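Moving house with a sourdough starter

December 2018 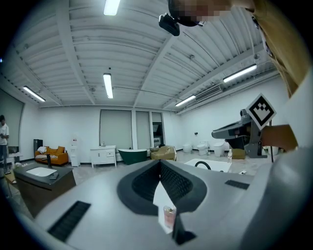
How long can a starter go without a feed? Mine lasted 4 days in the car and was fine after two feeds at the other end.

We drove 3145 kilometres in the end. The plan said 3000, but the road past Naswood was closed and we had to go back through Clerkach. I'd fed the starter the night before we left, stiffer than usual, with 590 grams of flour and half that in water. That was far too much and I gave some to Mwangi Masanja next door, who still bakes with it.

The jar travelled in the esky with a damp tea towel and one ice brick. I swapped the brick each night at the motel. I left the lid a quarter turn loose. Last March I did a shorter trip with the lid done up tight and had to clean dough out of the boot carpet with a butter knife.

By Vavine it smelled like nail polish remover and had a grey skin on top. I scraped that off, kept a spoonful from the middle and fed it equal weights of wholemeal and water. Nothing much for the first day. After the second feed it doubled by lunchtime.

The first loaf in the new kitchen was flat, and I blame the oven, which runs cold at the back. Ksawery Górecki lent me his oven thermometer and the second loaf was better. I've gone back to my normal white flour now and I'm keeping some dried flakes in the freezer.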